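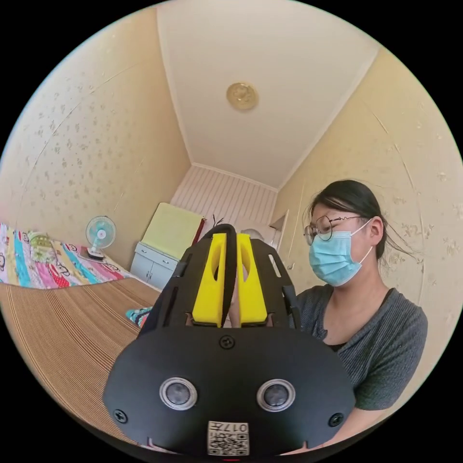 Attachment 1: round glasses and a light blue face mask.

8 May 2023
Posted by the tenant, Flat 7, Wirnia House
Last updated: 16:40

Ticket 234: bedroom radiator cold, thermostat showing wrong temperature

The bedroom radiator stays cold when the rest of the flat heats normally. The thermostat is a Flillia two-zone model, one zone for the living room and hall and one for the bedroom and bathroom. The boiler is a Privum combi in the kitchen cupboard. Worku manage the building and I have copied them in. I'm keeping one log so that I don't have to explain it again every time the ticket goes to a different person.

Background

The thermostat was fitted last November when the boiler was replaced. It worked through the winter with no trouble apart from one flat battery in January. The fault started the week the timer was changed for the lighter evenings. I can't say if the two are linked. I changed the timer myself using the booklet and only moved the evening start from five to six.

First report

Set the bedroom zone to 20. The display said 24 and the flame symbol was off. The room did not feel like 24. I put an ordinary glass thermometer on the shelf beside it and left it for an hour, and it read 17. The living room zone was fine, reading within a degree of the same thermometer.

Reply from Worku: bleed the radiator.

Bled the radiator. No air came out, only water straight away. Pressure on the boiler was 1.4 before and 1.3 after. Radiator still cold top and bottom, both pipes cold too. Reported this back.

Reply from Worku: check the radiator valve is open.

Valve was open, set to 4. Turned it fully down and back up several times. Took the head off as the reply suggested and pressed the pin with the flat of a spoon. The pin goes in and comes back out on its own, so it isn't stuck. Put the head back.

Second report

Asked for the ticket to be passed to someone who deals with the thermostat, as nothing so far has looked at why it says 24. If the thermostat thinks the room is already warm it won't ask for heat, and then the radiator will be cold whatever I do to the valve.

Reply from Flillia support: restart both room sensors by taking the batteries out for one minute.

Did this. The living room sensor came back in a few seconds. The bedroom sensor took much longer and showed code 131 before it showed a temperature. The temperature was 24 again. The code list in the booklet stops at 120. The longer list on the Flillia site says 131 is "sensor link restored, check placement". I took a note of it and sent it to them.

Reply from Flillia support: where is the sensor placed, and is it near a heat source, in direct sun or behind furniture?

It is on the inside wall by the door, at shoulder height, where the installer put it. There is no lamp near it. No sun reaches that wall at any time of day. The other side of the wall is the kitchen cupboard, though, and the boiler is in the cupboard. I hadn't thought about that until I was asked. I put my hand flat on the wall below the sensor in the evening when the boiler had been running for the living room, and the wall was warm. In the morning before the heating came on it was not.

I don't know why it would have been all right all winter. Possibly the wall was colder then, or the bedroom was calling for heat at the same times as everything else and I never noticed the reading.
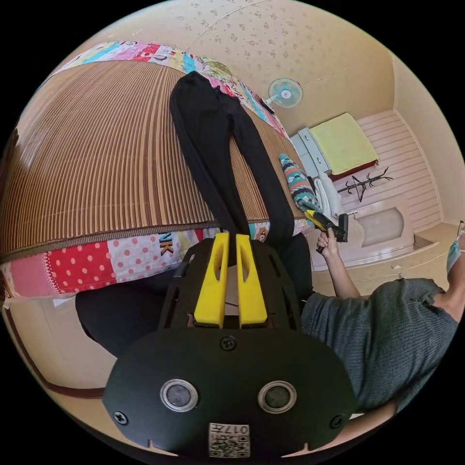
I took the sensor off its backing plate, which is only two clips, and stood it on the chest of drawers at the other end of the bedroom overnight. It read 24 when I moved it and had dropped to 18 by bedtime. At six in the morning it read 16 and the glass thermometer next to it said 16 as well. When the morning timer came on, the flame symbol appeared for the bedroom zone for the first time since I opened this ticket.

The radiator still did not get hot. The pipe on the valve side became slightly warm near the floor and no further. I gave it two hours.

So there seem to be two faults, or one fault and something it caused. I have written them separately below, since the last reply closed the whole ticket on the strength of the sensor reading and I had to ask for it to be reopened.

Fault A: bedroom sensor reads too high when on its wall plate

Status: understood. Works correctly anywhere else in the room. Needs the plate moving to a different wall. Flillia say the tenant can do this with the sticky pads. Worku say no fixings are to be moved without an inspection. I am leaving it on the chest of drawers until one of you tells me which it is.

Fault B: no flow to bedroom radiator when the zone calls for heat

Status: open. The bathroom towel rail is on the same zone and it is also cold. I should have checked that at the start, but I use the towel rail so little that I didn't think of it. Both being cold points away from the radiator valve and towards whatever feeds the zone.

Steps done for Fault B

Found the zone valves. They are in the airing cupboard behind the hot pipes, two metal boxes with a small lever on the side of each. The left one is marked LR in pen and the other is not marked. With only the living room calling, the LR lever is loose and the other is stiff. With only the bedroom calling, both levers are stiff. If I have read the guide correctly, a loose lever means the motor has opened the valve, so the bedroom one isn't opening.

Pushed the unmarked lever across by hand to the manual position and hooked it in the notch. Turned on the living room zone so the boiler would run. Bedroom radiator was hot all over in under fifteen minutes, and so was the towel rail. Unhooked it afterwards as I didn't want the bedroom heated all day.

Sent this to Worku with a request for a new motor for the valve.

Reply from Worku: a heating engineer can be booked, but repairs under this category have a limit of 400 pounds before a second approval is needed. Please confirm the make of valve.

There is no make on the front that I can see. The label on the side facing the wall may have one but I can't get my head in there. Part of a number ends in 22. I would prefer the engineer to look rather than have me guess and the wrong part turn up.

Also asked whether a valve that hasn't been used for a while can seize. While the sensor was reading too high the bedroom zone would never have called, and that could have been several weeks. No reply to that question yet.

For the engineer

Access is any morning before eleven. The airing cupboard is in the hall, second door on the left, and the shelf lifts out. The isolation switch for the heating is inside the boiler cupboard on the right-hand side. Please leave the sensor on the chest of drawers. The boiler itself has shown no fault codes and hot water is normal at all taps.

Still waiting on:

Worku, date for the engineer
Worku, permission to move the sensor plate
Flillia, whether the 131 code will come back if the sensor stays off its plate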